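本站使用 Cookie 以改善浏览体验。继续浏览即表示同意。

晚上好呀各位,今天想聊聊长椅。对,就是街上给人坐的那种长椅。上次我随口提了一句Rikine这一带越来越难找到坐的地方,结果收到好多私信,有人跟我讲她妈妈买菜回来要歇在别人家店门口的台阶上,有人讲自己推婴儿车走到腰疼。那我就慢慢写一串吧,写得长,大家多担待,泡杯茶再看也行。

先说起因。从Irkari车站出来,沿河走到Rikine的老菜场,我拿手机地图量过,1418米。不算远,年轻人戴个耳机就走完了。可是这一路上能正经坐下来的地方只有两处:一处在车站出口旁边,一处在桥头,桥头那处还正对着公交车的排气管。中间那一大段,全靠腿。

我以前完全没注意过这件事,直到去年膝盖动了个小手术,拄着拐走了几个星期。那阵子我看街道的眼光整个变了,先看有没有树荫,再看有没有能靠的墙,花坛边沿多高我都门儿清。(太高的坐不上去,太矮的坐下去起不来,真的,差一个巴掌的高度就是两回事。)

后来跟Hạnh Hà吃饭,说起这个,她比我激动多了。她做街道设计好些年,说很多地方的椅子是一把一把悄悄没的:人行道翻修的时候先搬走,说好完工再放回来,完工以后图纸上没有这一项,也就没有人放。等你去问,答复往往是“该路段未设置座椅”,你也没法说人家讲错了。

她还跟我讲了一个我之前不懂的道理。椅子放哪里,跟放几把一样要紧。背后空荡荡的地方大家不爱坐,面朝一堵墙也不爱坐,最受欢迎的是背后有点依靠、眼前有人来人往的位置。我听完就想起菜场门口那排水泥墩子,本来是拦车用的,每天早上照样坐满了人!就因为那里看得见所有进出的熟人。

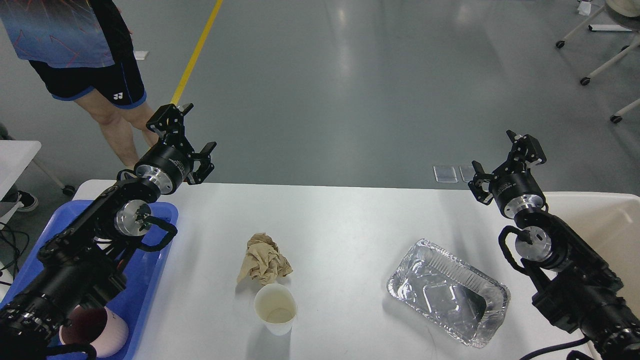
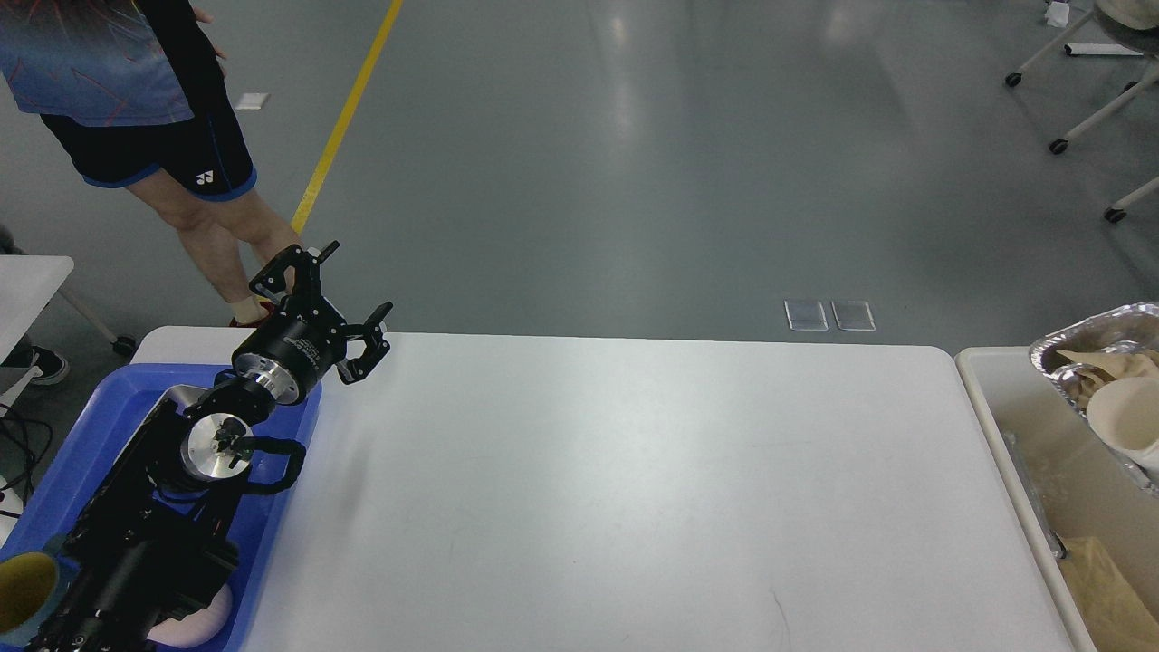
第一张:白色长方桌。第二张:灰色水泥地和一条黄线。

接着说。有朋友问,那种中间加一道扶手的长椅到底好不好。这个我想了很久,也改过主意。原先我一看见就来气,觉得摆明了是不让人躺。可是拄拐那阵子我才晓得,有扶手撑一把,站起来容易太多了。Hạnh Hà的意见是扶手可以有,放在两头,或者偏在一边,留出一段完整的长度,让想躺一会儿的人也能躺,带孩子的人也能把孩子放在身边换个外套。我觉得这个说法挺公道。

材料也吵过一轮。金属的耐用,夏天烫冬天冰,八月中午你去坐坐看,保证一秒钟弹起来。木头的舒服,要有人定期打理。石头的好看,就是凉,我外婆那一辈人是绝对不肯坐的,坐了要念叨一整天。我自己投木头一票,坏了就换一根木条嘛,总比整把椅子报废强。

说到维护,Gerd Stöcker在评论里写了很长一段,我征得他同意转述一下。他住的那条街,椅子是街道出钱买的,钥匙、螺丝和备用木条却存在拐角的Lâm小吃店里,谁家有空谁去拧一拧。他说刚开始也有人抱怨,凭什么我们自己修,后来习惯了,修椅子反倒成了一个出来站着聊天的由头。店里老板娘会端点热豆浆出来。羡慕,我也想去拧螺丝!

当然也有反对的声音,我不想装作没看见。有住一楼的邻居写信给我,说窗户底下原来有一把长椅,夏天夜里总有人坐着喝酒聊天到一两点,她睡不好,搬走以后她是松了口气的。我给她回信了,我觉得她一点都不过分。椅子离窗户多远、路灯照不照得到人家卧室,这些都该当正经事来商量,吵架吵到最后把椅子全撤了,是最省事也最可惜的办法。

还有一位读者提醒我别光盯着长椅,也要看看旁边有什么。最近的公厕在哪里?有没有饮水的地方?下雨天有没有遮的?她带着父亲出门,老先生每次出门前先问的就是厕所。我把这条记在本子第一页了。

所以我眼下在做一件小事:画一张Rikine能坐的地方的地图。正式的长椅算,花坛边算,店家愿意让路人坐的凳子也算,用不同颜色标出来。现在收到的投稿里,菜场周边最密,河边那段还是一片空白,要是你常走河边,请务必帮我看两眼,拍不拍照都行,写一句“桥往北,第三棵大树下面,有个能坐两个人的石台”就够用了。

地图的草稿会先登在我们几个人编的小刊物《Firnness》下一期上,折页的那种,打开能摊在膝盖上看。字我坚持要印大一点,排版的朋友已经跟我叹过好几次气了,对不起啦,我请你吃饭。

有人问画完要不要递给区里。要的。Hạnh Hà答应帮我看一遍措辞,她说别写成诉苦信,把具体位置、人行道还剩多宽、早晚有没有太阳写清楚,对方拿到手能直接派人去看,回音会快得多。我文笔这么啰嗦,估计要被她删掉一半。

哦对了,补一句,刚刚有人问车站出口那把是不是绿色的、缺一根木条的。是它!缺的那根在最左边,坐的时候往右边挪一点,小心勾到裙子和毛衣。

今天先写到这里,投稿直接回复在这串下面就好,我每条都会看,回得慢请别见怪。河边的朋友,拜托拜托。

评论 88 · 转发 2
最后更新:八月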